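올스테드 재단 귀중
공동 식사 프로그램 중간 경과 보고
작성: 마엘리스 르클레르 (살레히 생활연구실)
19/02/2018

1. 보고 범위

이 보고서는 지원 2년차의 전반부를 다룬다. 신청서에서 우리는 혼자 사는 고령 주민이 이웃과 함께 밥을 먹으면 식사의 질이 좋아지고 외로움이 줄어든다고 썼다. 앞의 것은 어느 정도 확인할 수 있는 단계에 왔고, 뒤의 것은 아직 말할 수 있는 게 거의 없다. 지난번 보고서에서 "긍정적 변화가 관찰됨"이라고 쓴 문장은 지금 다시 보면 근거가 약했다. 이번에는 그런 표현을 쓰지 않으려고 한다.

2. 진행 현황

현재 보바우 지역에서 식탁 모임 8곳이 운영되고 있다. 계획한 숫자와 같다. 다만 이 중 두 곳은 처음 모집한 가정이 빠지고 다른 가정으로 바뀌었기 때문에, 처음부터 이어진 모임으로 세면 안 된다. 담당자인 다김 아라야는 내부 집계표에서 이 두 곳을 별도 줄로 옮겼고, 재단에 제출하는 표에도 그대로 반영했다.

지금까지 제공한 식사는 누적 611끼다. 듣기에 나쁘지 않은 숫자이고 홍보물에 쓰자는 의견도 있었다. 나는 반대했다. 한 사람이 여러 번 온 것과 여러 사람이 한 번씩 온 것이 이 숫자 안에서 구분되지 않는다. 참석부를 손으로 적던 초반 몇 달은 이름 표기가 제각각이라 동일인 여부를 가리기도 어렵다. 호마 자마니가 참석부를 처음부터 다시 대조하고 있으며, 작업이 끝날 때까지 연인원 이외의 수치는 제출하지 않겠다.

식단은 대체로 계획대로 나갔다. 국과 밥, 나물과 생선을 기본으로 하고 모임마다 한 가지씩 바꿀 수 있게 했다. 영양 기준을 맞추었느냐고 묻는다면, 차려 낸 음식은 맞추었다. 먹은 음식에 대해서는 모른다. 남긴 양을 재자는 제안이 있었으나 손님 앞에서 접시를 저울에 올리는 일을 맡겠다는 사람이 없었고, 나도 시킬 생각이 없다.

3. 식탁 배치에 관한 소규모 시도

신청서 4장에 적은 대로, 음식을 한 사람씩 따로 담는 방식과 가운데 놓고 나누어 먹는 방식을 비교하고 있다. 나누어 먹는 쪽이 대화를 늘린다는 주장은 문헌에도 있고 현장 진행자들도 거의 믿고 있다. 너무 쉽게 믿는 것 같아서 오히려 조심스럽다. 진행자가 좋아하는 방식으로 차린 날에는 진행자부터 기분이 좋고, 그런 날 기록지에 "분위기 좋음"이라고 적히는 건 당연하다.

팔이 불편한 참석자가 있는 모임에서는 가운데 놓은 반찬에 손이 닿지 않는다는 말이 일찍부터 나왔다. 그래서 일부 모임에서는 식탁 가운데에 회전판을 두었다. 조흐레 골레스타니가 진행하는 모임의 반응이 가장 좋았는데, 이 모임은 회전판을 들이기 전에도 출석이 가장 안정적이었다. 그러니 회전판 덕분이라고 쓸 수는 없다.
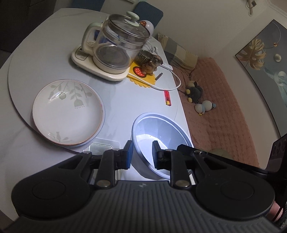
반대 의견도 적어 둔다. 한 참석자는 국그릇을 올려놓은 채 누가 판을 돌리면 불안해서 밥을 못 먹겠다고 했다. 다른 참석자는 자기가 집으려던 반찬이 자꾸 옆으로 간다고 했다. 웃으며 한 말이라고 기록되어 있지만, 웃으며 말했다고 해서 불만이 아닌 것은 아니다. 이후 국은 개인 자리에 놓고 반찬만 가운데 두도록 지침을 바꾸었다. 비교 도중에 조건을 바꾼 셈이니 앞뒤 기록을 합쳐서 분석할 수 없게 되었다. 방법론으로 보면 손해이고, 밥상을 차리는 입장에서는 바꾸는 게 맞았다.

4. 설문과 기록

외로움 문항은 시작 시점과 이후 한 차례, 모두 2회 실시했다. 결과 수치는 이번 보고서에 싣지 않는다. 두 번째 설문에 응한 사람은 계속 나온 사람들이고, 그만둔 사람들은 답하지 않았다. 이 상태에서 평균을 비교하면 무엇이 나오든 우리에게 유리하다. 그만둔 분들께 전화로 짧게 이유를 묻는 작업을 시작했으며, 지금까지 들은 답은 이사, 입원, 시간대, 그리고 "그 사람이랑 같이 앉기 싫어서"이다. 마지막 답은 설문 항목에 아예 없었다.

기록 관리는 프리부라 프로그램으로 옮겼다. 이전 작업은 예상보다 오래 걸렸고, 편해졌다는 말은 아직 현장에서 나오지 않는다. 종이에 적은 다음 저녁에 다시 입력하는 진행자가 여전히 있다. 입력이 두 번이면 오류도 두 번 생길 수 있으니, 다음 분기까지도 이 상태라면 종이 양식으로 돌아가는 방안을 진지하게 검토하겠다.

5. 예산

식재료비는 계획 안에 있다. 교통비는 그렇지 않다. 겨울철에 걸어서 오기 어려운 참석자가 늘어 차량 지원을 확대했고, 이 항목에서 400유로를 초과 지출했다. 인쇄비 잔액으로 메웠으며 총액에는 변동이 없다. 항목 간 전용 사유서는 알기르다스 나비츠카스가 따로 제출한다. 같은 일이 다음 겨울에도 생길 것이 분명하므로, 내년 예산에서는 교통비를 처음부터 현실에 맞게 잡는 편이 낫겠다.

6. 재단의 질문에 대한 답

지난번 회신에서 재단은 이 모델을 다른 지역으로 확대할 수 있는지 물었다. 지금은 권하지 않는다. 잘되는 모임은 대개 진행자가 동네에서 오래 산 사람이고, 그 조건은 안내서로 옮겨지지 않는다. 안내서를 만들지 않겠다는 말은 아니다. 신청서에 약속한 대로 초안은 쓰고 있다. 다만 안내서가 있으면 다른 곳에서도 된다는 주장을 뒷받침할 자료가 우리에게는 없다.

비용 대비 효과를 계산해 달라는 요청도 있었다. 비용은 계산할 수 있다. 효과 쪽은 4번에 적은 사정 때문에 지금 계산하면 숫자만 있고 뜻은 없는 표가 된다. 요청하시면 끼니당 비용만 정리해 드리겠다.

7. 다음 기간 계획

참석부 대조를 마치고 실인원을 확정한다. 중단자 전화 조사를 계속한다. 식탁 배치 비교는 바뀐 지침을 기준으로 처음부터 다시 기록하고, 대화량은 진행자가 아닌 사람이 적도록 한다. 적을 사람은 아직 구하지 못했다. 구하지 못하면 이 비교는 접고, 남은 시간을 출석 자료 정리에 쓰겠다.

최종 보고서 제출은 8월로 합의되어 있다. 참석부 대조가 늦어지면 제출일도 밀릴 수 있으며, 그 경우 6주 전에 서면으로 알리겠다.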